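Kuvico slatted can rack, small size
Reviewed June 30, 2018

I bought two of these from Cronin in March, one for the kitchen cupboard and one for the workbench. They come flat, with no screws, and the slats push together by hand. Mine took a few taps with a mallet.
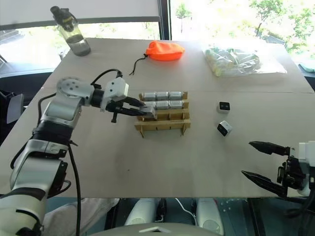 The Kuvico rack with six short cans, two rows of three.

The back row sits higher than the front, so you can see what you have. Cans lie on their sides and the short feet keep the bottom slats clear of the surface. Tall tins are too long for it. The wood is pale plywood, and I rubbed the edges with fine sandpaper before using it.

Loading is easy enough from the front or from above. I fill the back row first.
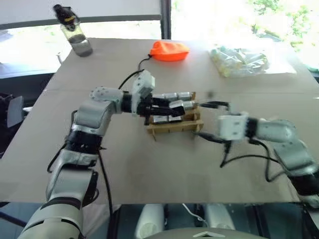 Compared with a cardboard tray

The Curkamer tray costs less and suits boxy things better. It has long compartments with folded card walls between them, and wrapped packs stay upright in it.

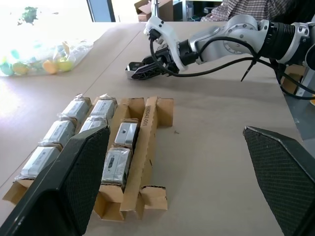
I would not put cans in one, as they need something firmer underneath. For anything flat-sided it does the job, and it folds away when empty. The rack stays up all the time, so measure your shelf first.

I will keep both racks and order a third for the Bralstead shed.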